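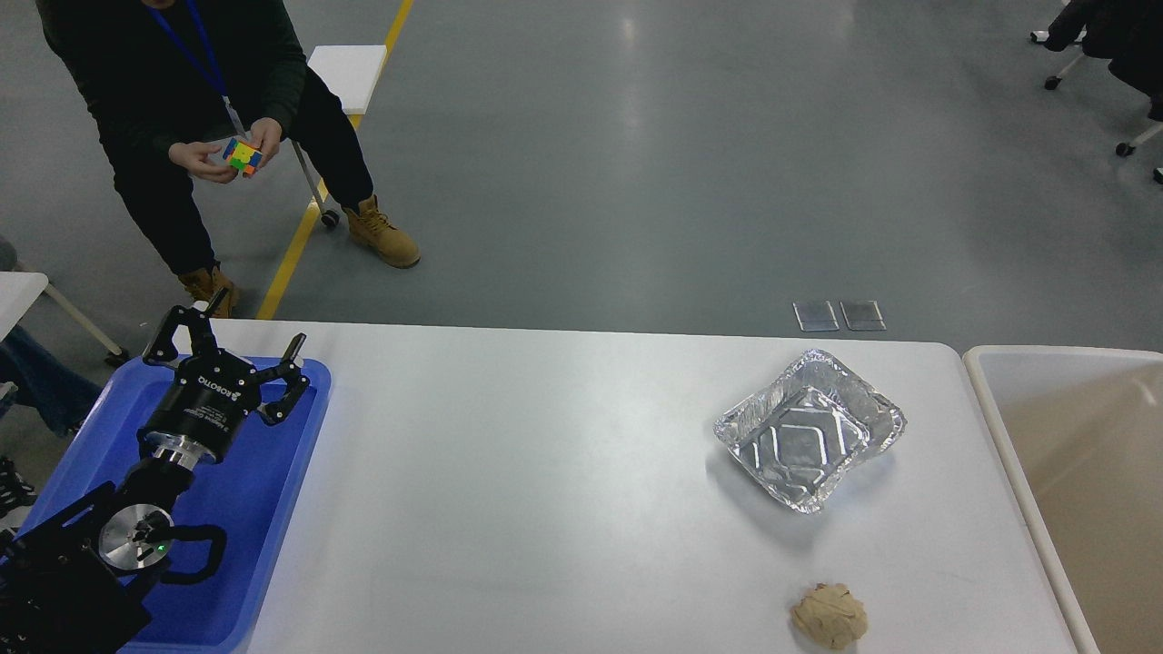

The bench on Tuesday, with the foil tray and the dough.

The Second Arm

Pentti Saarela had a spreadsheet with 366 rows, and he loved every one of them.

He had built it in July, in the evenings, with the windows open and the radio going. Row 1 was the arm. Row 2 was the other arm, the one they didn't own yet. After that came grippers, fingertips, cables, spare cables, a torque wrench, floor paint, foil trays by the case, flour, and a line that just said "mop (good one)." He had priced the mop three times.

"You want a second arm," said Ragab, reading over his shoulder with a sandwich in one hand.

"I want a second arm so much," said Pentti.

The bakery people were coming at two. They were from Briline, which made pie crusts and dinner rolls and a flatbread that Pentti ate more of than he would admit, and they wanted to know if a machine could pick up a piece of dough and set it in a tray without turning it into something else. If the answer was yes, Briline would pay for half a year of work, and the spreadsheet would wake up and become real. If the answer was maybe, there was a smaller version of the spreadsheet in another tab. It had 146 rows. He didn't like to open it.

He went out to the bench at noon and put a lump of dough down on the white tabletop, a little way below the foil tray. The dough was the color of an old envelope. It sat there looking like nothing at all, and he thought it was the best problem he had ever met. A box is a box every time you grab it! Dough is a new thing every minute. It slumps, it sticks, it gets a skin on it, it takes a thumbprint and keeps it.

"Pativex quoted us again," Ragab said. He had brought the sandwich along. "Same arm, lower price, but you have to take their service plan."

"How long?"

"3 years."

"What's in it?"

"One visit a year and a phone number."

Pentti laughed out loud. He had called the Pativex number in the spring, just to see, and had listened to a pan flute for most of his lunch break. But the price was good. It was so good that he walked twice around the bench, thinking about it, and then once more the other way. If you put the service plan in as a repair cost instead of a purchase, it moved from one column to another, and then the money for the second gripper came loose. And with two grippers you could have one set up for the tray and one for the dough, and no swapping in between, and no hunting under the bench for the little screws.

"Pisix has a used one," Ragab said.

Pentti stopped. "Used how?"

"It stacked yogurt."

"For how long?"

"They won't say."

"Then it stacked a lot of yogurt." He thought about it, though. He couldn't help thinking about it. An arm that had stacked yogurt was an arm that had done a job, day after day, in a cold room, and there was something grand in that. It would come with scratches. It would know things. He took out his phone and made a new row right there, standing up, and typed "yogurt arm, ask about joints."

At a quarter to two they ran through it once. The gripper opened and then waited with its fingers up. Ragab held a pen over the printout.

"What do I tell them if they ask what it all costs?"

"The truth," said Pentti. "The whole thing. Mop and all."

"They'll faint."

"They buy ovens, Ragab. Have you ever seen what an oven costs? A tunnel oven, the long kind, where the rolls ride through on a belt?" He spread his arms as wide as they would go and it plainly wasn't wide enough. "They'll look at row 1 and think we forgot a zero."

Ragab wrote OVEN on the back of the printout and underlined it.

A car door shut outside, and then another. Pentti wiped his hands on his pants, looked at the dough, and decided to leave it exactly as it was. He wanted them to see it the way he saw it. Through the door he could hear somebody asking if this was the right building.

"Two arms," he said under his breath.

"Start with the one," said Ragab, and went to let them in.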